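Ticket: towel bar slipping + slow drain, upstairs bathroom
Opened by: tenant, unit 8
Property: Gendelel
Status: open (waiting on reply)
Last updated: 17 September 2026

Hi again! I'm putting everything in one ticket this time, because the last one got closed after the shelf was fixed and the rest of it kind of fell through the cracks. The bathroom is all set up for normal use, so what you're getting is how it looks on a regular day, toothpaste and all.

First, the sink. It drains, just slowly. If I run the tap for a couple of minutes while I brush my teeth, the water creeps up the sides and then takes around 15 minutes to go down. I've pulled hair out of it twice, poured hot water down it, and used half a bottle of the Clostik gel that the last person recommended. No real change.
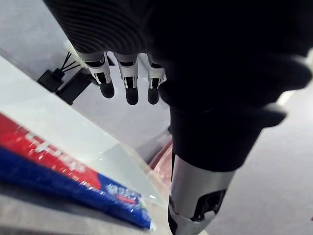 Red and blue package in clear plastic, lower left.

Okay, so the towel bar, which is the part that bugs me most. It's the Gudano one that went in back in May. The bar itself is fine and I like how it looks, but with a bath towel on it I can feel the left end give a little when I pull the towel off. With a hand towel, nothing. The right end feels solid whatever I do.

What I've tried so far:

Pushed both mounting plates flat against the wall and held them there. Left one still moves.

Looked for the little set screw underneath so I could snug it up. Found it, but my hex keys are all too big. Is it a 2 mm? I'm guessing!

Moved the towel over to the right for a week. No wobble at all, but then it's too far to reach from the sink, so back it went.

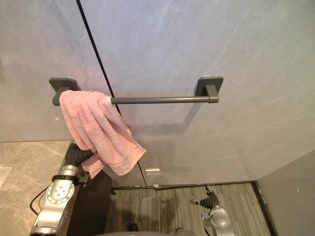
My theory, for what it's worth, is that the left bracket only has a screw going into the panel and never hit anything behind it. It's pretty close to the seam too, and I don't love the idea of it tugging on that edge every morning. If whoever comes out could bring proper wall anchors, I think it would be a quick job. Please don't just put more glue on it. The Işık building down the street had that done and the whole bar came off with a chunk of the wall (my neighbor used to live there and is still mad about it).

Back to the sink for a second. I haven't taken anything apart under the counter, and I'd like somebody who knows what they're doing to open the trap. 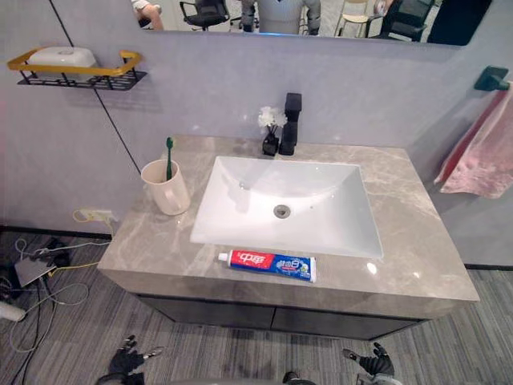 The faucet works great, by the way, no drips, so please leave it alone. The overflow hole I'm less sure of. When the water gets high I hear a gurgle from somewhere down there, and it smells a bit musty if the window's been shut all day.

Last time I was quoted $600 if the drain had to be replaced, and I'd want to talk before anyone orders parts. Mornings are best for me. I can clear off the counter and empty the cabinet the night before, just let me know which day!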